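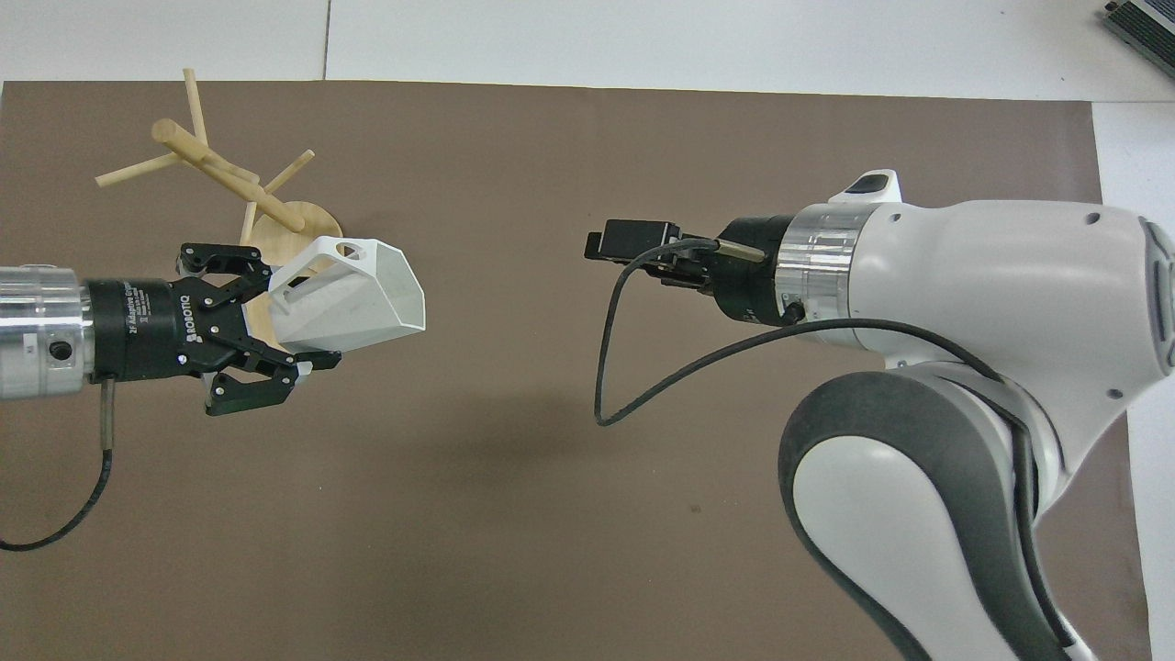

Undonmont Workshop Group
Minutes of the September meeting, two-arm cell

Present: workshop staff (all four), the two apprentices, one visitor from the Mornulberg site. Apologies from stores.
Meeting opened at 2 p.m. at the cell itself.

1. Minutes of the last meeting
Agreed, with one correction. Under item 3 "left wrist" should have read "right wrist". The apprentices spotted it, well done them!

2. Matters arising
The new lockable drawer for hex keys has been fitted and everybody likes it. The 3 mm key is missing again. Whoever has it, please put it back.
The Kopecký order for finger pads has arrived, one bag short. Stores are chasing.

3. State of the cell
A very good month. The cell has done 112 handovers in a row from left gripper to right without a dropped part, our best run so far, and there was a small cheer when the number went up on the board. The previous best was 60, and that was with the old pads.
The left arm with the Robotiq two-finger gripper is holding the white printed shells nicely across the faces. We had all been worried about the slot in the upper face giving way under the fingers, and so far none of the shells has cracked. The grip force stays as it is. Please don't turn it up "just to be safe", the parts are hollow and we would like to keep them in one piece.
The right arm with the small black gripper still arrives a touch low when it has been standing overnight. It comes good after the warm-up routine. Agreed that the warm-up is now part of starting the cell and goes on the start card, before the first part is picked.

4. Cables
Long discussion, probably too long, but a useful one. The cable on the right arm hangs in a loop down to the mat and back up along the arm. Some of us want it clipped closer to the forearm so that it can't sweep a part off the mat. Others pointed out that the last time it was clipped short it pulled tight when the wrist turned, and we lost half a morning finding out why the gripper kept dropping its connection.
Settled as follows: the loop stays, one soft strap to be tried near the elbow, and the wrist to be turned by hand through its full travel, both ways, with the strap on before anything is run under power. If it pulls anywhere, the strap comes off again.
The left cable hangs down from under the wrist and goes off to the side. Left as it is. Check the plug for play at each service.

5. Gripper service
The left gripper was serviced at 2,000 cycles. Finger pins checked one at a time, linkage wiped down, mounting screws checked with the torque driver. One screw took a little more than a quarter turn and has been marked with paint pen so we can see if it moves.
The apprentices did the whole job on their own with one of us watching, and it was lovely tidy work. They asked whether the linkage should be oiled. Answer from the manual shelf: follow the maker's sheet, and don't use the spray can from the bench on it, ever. The sheet has been copied and put in the cell folder.
Next service to be done the same way, and the right gripper at the same time so that both are on one record.

6. Lining up the two arms
The handover point was taught again after the service. Method that worked best: bring the left arm to the middle of the mat with a shell in the fingers, drop the right arm to its slowest speed, and close in until the finger pad is square to the part. Save the point, back off, come in again and look from the side as well as from above. It took 7 goes to get it really clean, and everyone agreed the last one was a pleasure to watch.
The Mornulberg visitor showed us how they save an extra point a hand's width back, so the arm always comes in along the same straight line. A brilliant idea and so simple. We are taking it on from today.

7. The mat and the wooden stand
The brown mat is to be taped at the corners. It creeps when people lean on the table, and then the taught points on it are all out.
The wooden tree with the pegs is staying on the table for the hanging trials, which start once the handover is signed off. Its round base needs a drawn outline so that it goes back to the same spot after cleaning. Pencil, please, then tape.

8. Midau visit
Midau have asked to see the cell. All in favour, very much so. We will show the start-up, the warm-up and a run of handovers, and the apprentices have offered to explain the service.

9. Actions
Start card rewritten with warm-up: workshop
Strap trial, right arm: workshop, before next meeting
Tape mat, mark stand position: apprentices
Missing bag of pads: stores
Approach point written up for the folder: workshop, with Mornulberg checking the draft
3 mm key: all of us

10. Any other business
The tea urn will not be kept on the cell bench.

Meeting closed at 3.20 p.m. Next meeting at the cell, same time of day.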